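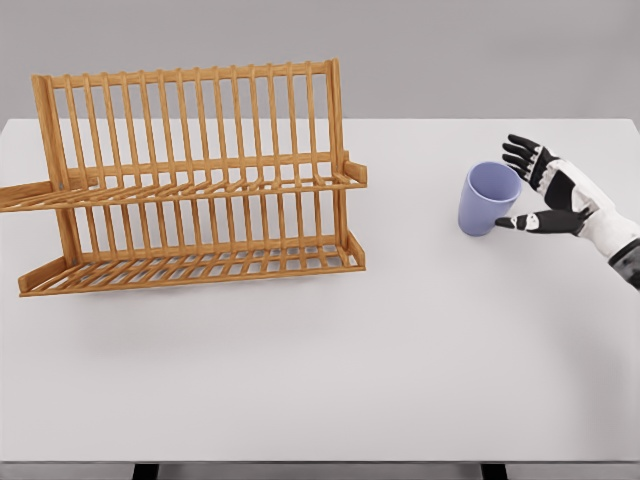
Comparisons between grippers are useful only when every candidate receives the same task under the same conditions. The Fliltalmont workshop recommends completing a full set of trials in simulation before any hardware is mounted. The standard kitchen task calls for one light cup and one dish rack. Leave a wide stretch of clear table between the two, as in the layout shown, and keep both trays of the rack empty at the start. A plain gray wall behind the table makes the outline of the fingers easier to judge on screen.

Setting the starting pose
Place the cup upright. With a multi-fingered hand, bring the open hand in from the side, fingers together and extended, thumb low and well apart from them. Two-jaw grippers should approach at the same height. Save the pose and reload it for each trial.

Number of trials
Run 40 trials per gripper and 100 for any pair whose results are close. Change the cup position between trials according to a fixed list, and use that same list for all candidates. Ingeborg Ortner maintains the current list, last revised in September.

Closing speed
Begin at the slowest setting the controller allows. Tapered cups tend to ride upward when squeezed near the base, so set the contact point above the middle. Record slips and tipped cups separately.

Controllers
The Damgaard and Onix controllers store closing limits in different units. Convert the values before copying settings from one to the other, and have a second person check them.

Records
Enter results on the same sheet for simulated and physical trials, with the gripper, controller and software version at the top. Completed sheets should be sent to Rupert Moser within 24 hours.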